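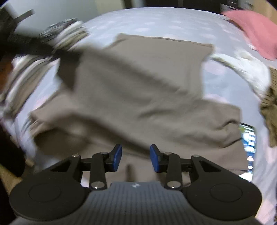 A plain brown-taupe garment spread out on a pale bed sheet.

Nisdale: contracting-out of community nursing, position at May

The Nisdale health authority has published its draft terms for moving community nursing to outside providers. Four services are in scope: wound care, catheter care, palliative home visits and discharge support. The draft names Cuta as lead contractor for the first two. Palliative visits would go to Plokement, and discharge support stays in-house pending a second tender.

Our reading of the draft raises the following points.

Response times. The present standard for a first visit after discharge is 72 hours. The draft allows up to 96 hours where the patient is classed as stable, but does not say who makes that classification or how it can be challenged.

Staff transfer. Pay and leave carry over on the date of transfer. Pension terms do not – clause 7 refers only to a "broadly comparable" scheme, with no test attached. Members employed at the Chou clinic are on older contracts and should check which version they hold before signing anything.

Records. Contractors would keep visit notes on their own systems and send summaries to the authority. The draft sets no deadline for sending them.

The branch has asked for the cost comparison behind the proposal. It has not been supplied. Written comments on the draft close at noon on Friday and should go through the branch office, marked with the clause number they refer to.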